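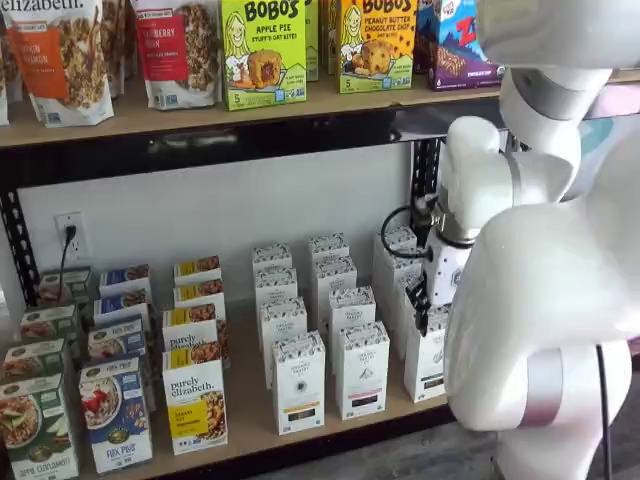 Setting shelf spacing for dry goods

1. Measure the tallest package on each level, standing upright. Add 2 inches for clearance.
2. Unload the shelf and lift out the board.
3. Move all four clips to the new slot – count slots from the floor, as uprights may be trimmed at the top.
4. Refit the board and check it with a level.
5. Reload heavy goods first, on the lowest level. Keep the total under 300 pounds per shelf on Eddale units.

Recheck the clips after one week.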